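Wondasau Small Business Mentoring Project
Student report by Efua Alhassan and Adom Wumbei
November 9, 2019

Why we picked this topic

Our class was asked to look at one way local businesses help each other. We chose the mentoring program run by the Wondasau chamber, which pairs new shop owners with people who have been in business for a long time. Adom's aunt joined it in August and would not stop talking about it at dinner, so we already had our first interview lined up!

What we did

We sent a short survey to all 266 members of the chamber and got 21 filled-in forms back. That was fewer than we hoped for, but the answers were long and full of good stories. We also sat in on 2 mentor meetings, one at Darnine, a bakery on the main street, and one at Traneck, which repairs bikes and lawn mowers.

The Darnine meeting was our favorite. The owner had never written a budget before, and her mentor went through every bill with her, even the one for ribbon. They found that she was paying for two phone lines and using one. At Traneck the talk was mostly about hiring, and whether a part-time person could run the counter on busy mornings. We took eleven pages of notes and ran out of paper.

What we found

Most people who answered said the best part was having someone to call. Money came up less than we expected. New owners wanted to know very ordinary things, like how early to order for the holidays or what to say to a customer who pays late.

The program costs the chamber $2432 a year, mostly for room rental and printing. We think that is a great deal for what members get out of it.

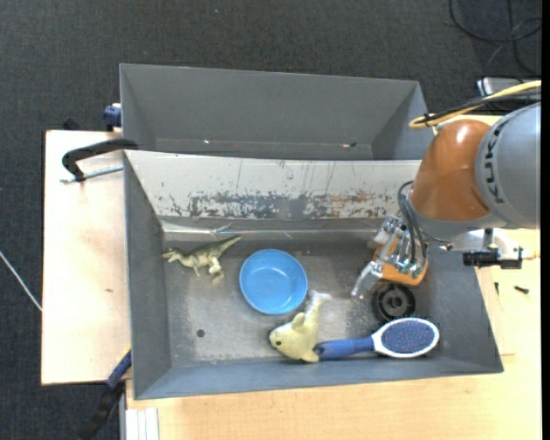

Mentors told us they learned things too. The one from Lindqvist, a furniture store, changed her opening hours after hearing how well late evenings worked for a younger owner – she had kept the old hours for over 21 years.

What we would do differently

We would send the survey earlier and call people who didn't reply. We would also like to talk to owners who left the program, as everyone we met was happy with it and that makes our results a bit one-sided. Adom wants to visit again in the spring and see how the bakery budget is going.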